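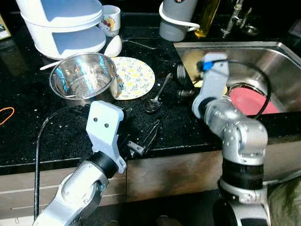 Subject: Re: Worktop round the sink, and where to put the steamer
Date: 11/1/03

On the flat kitchens list someone wrote:

> We moved into the Warna block last month and have the same black
> speckled worktop as everyone else. Two questions. Does it mark if you
> stand a kettle on it all day? And what do people do about the strip
> behind the sink, where the water sits? I have cooking oil, washing-up
> things and the kettle all fighting for the same bit of counter.

The worktop is fine with a kettle. Ours has stood at the back, to the left of the tap, since we moved in and there is no mark under it. What does show is limescale. On black you see every drop once it dries. I wipe it with a cloth and a little white vinegar, then plain water, then a dry tea towel. Don't leave the vinegar sitting on the steel.

For the strip behind the sink, keep as little there as you can. The seal on ours went at the back right corner and the repair came to 367, with a second visit charged on top. Cunov did the work and it has held. If yours is going dark along the edge, get it looked at before winter.

I keep the oil next to the kettle, as it is well away from the hob. A clear bottle is handy for seeing when it is low, but oil keeps better in the dark, so buy small ones.

Colander: leave it in the basin while you are cooking, then hang it up. A plastic one picks up a greasy film if it stays in the sink overnight. Hot water and washing-up liquid, and a brush for the holes.

If you have one of the big two-tier steamers, it will not go in the wall cupboard with the lids on. Measure first. Our shelf is 496 mm wide and I had to take the sections apart.

Has anyone had the tap replaced in the Jisedberg flats? Ours is getting stiff.

Recent messages on this list
- Re: Descaling, how often
- Cupboard hinges, Jisedberg flats
- Sitthichai shop, new opening hours in November
- Wanted: draining rack, narrow
- Re: Smell from the waste pipe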